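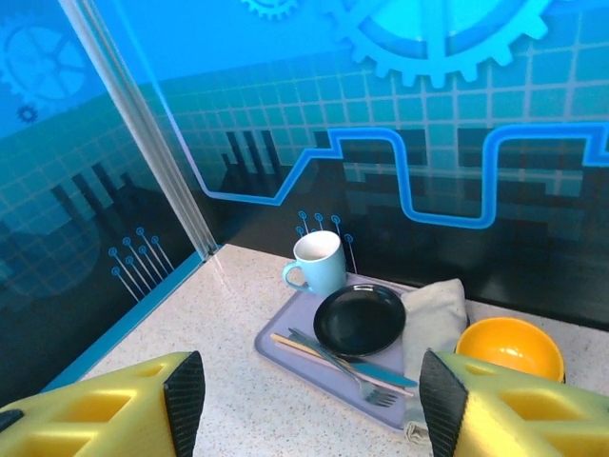

Table-setting task: tray, mug, plate, cutlery and napkin, with the bowl still on the counter.

Flekura Finger Kit — for student and club grippers

I designed these fingers for the after-school robotics club I help run at Furnival, and then other clubs kept asking for a set, so now it's a proper kit with a proper page. If your team is doing the table-setting challenge this year, this is the gear we use ourselves.

You get a pair of yellow plastic fingers with rectangular pockets down the sides, and a pair of black rubber pads that go on the inner faces. The pockets save weight, and they're also really handy for tucking a cable tie through when a student decides the wrist camera lead needs to go somewhere new (it always does). The pads are textured, and you can swap them over in a couple of minutes with the little driver in the box.

What we use it for

Our club sets a tray. It sounds easy until you try it! A mug is the friendly one — you've got a handle and a rim to choose from, and most kids have it figured out by the end of their second session. Plates are harder. A shallow plate sits so low that you have to come in at the lip, and if your approach is a bit steep you'll just push it across the tray. Then there's cutlery. Forks and knives like to overlap, chopsticks roll, and everything is thin. I'd leave chopsticks until your group is feeling brave.

Cloth napkins get their own afternoon at our place. The students love them because they never land the same way twice, and I love them because they start the best arguments about what counts as "folded".

We start with the tray straight and then turn it on an angle once the team gets cocky. Same dishes, same counter, whole new problem. Mixed colours help too if your students are writing their own vision code. A lavender tray and a black plate are a lot kinder to a beginner's program than white on white, and a speckled benchtop will give them plenty to think about as it is.

What's in the box

Two fingers, left and right
Two pads, fitted
Two spare pads
Mounting screws and a driver
A printed task booklet with 14 tray-setting exercises, easiest first

The finger pair weighs 33 grams without the pads. It bolts straight onto the Jisten classroom gripper, and there's an adapter plate for the Stetitz arm, sold separately. If you've got something else, send me the hole spacing before you order and I'll tell you if it'll fit.

A few things I've learned

Wipe the pads before every session. Dust from the bench gets into the texture and your grip goes off so slowly that the kids will blame their code for weeks.

Check the screws after a crash. Any crash, even a small one.

Our oldest set had done 1,414 logged grabs when we changed the pads in March, and the fingers themselves are still going. Your mileage will vary if your students are as rough with the speed slider as mine were in first term.

Ordering

Kits ship in about 3 business days. Schools and clubs can pay by invoice — just put the club name in the order notes. Spare pads are sold by the pair, and the booklet is free to photocopy for your own group.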